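Software Engineer, Manipulation Planning and Control (full time)
Skerent, Tronesgate office

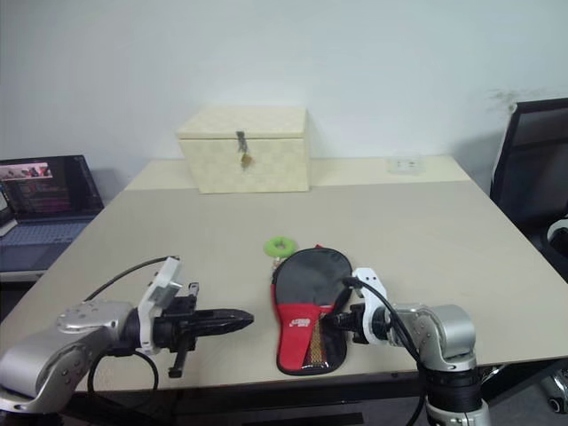 Skerent writes the motion planning and control software for two-arm workcells. The product is called Jin. It takes a task description and a stream of camera data and produces joint trajectories for both arms at once, with collision checks between the arms, the table and whatever is on it. We are a team of 5 engineers and we are adding one more.

The job is mostly C++ with a fair amount of Python. You would own the part of Jin that decides which arm does what, and when one arm should wait for the other. Today that logic is a state machine that has grown past the point where we like changing it. We want to replace it with a proper scheduler and keep the existing tests passing while we do so. There are 997 of them, and some are slow.

You will also:
- tune grasp approach for flat objects and soft cases, where our current planner tends to come in too low
- keep the control loop at 100 Hz when perception falls behind
- improve the log replay tool, which everyone uses and which has no documentation
- spend one or two days a week at the bench running your own code on the arms

We need someone who has shipped planning or control code that ran on real hardware. You should be comfortable with kinematics, trajectory optimization and reading other people's C++. Experience with two-arm systems is useful but not required. We don't ask for a particular degree.

The position is on site in Tronesgate, with visits to our test lab in Volldale every other month. Travel is paid. Core hours are 10 a.m. to 3 p.m. and the rest is up to you. We can't sponsor visas for this opening.

To apply, send a resume and a short note on a control or planning bug you tracked down, including how you found it. Code samples are welcome if you're free to share them. Applications close at the end of May. The first interview is a phone call, and the second is a half day at the bench with the team, which we pay for.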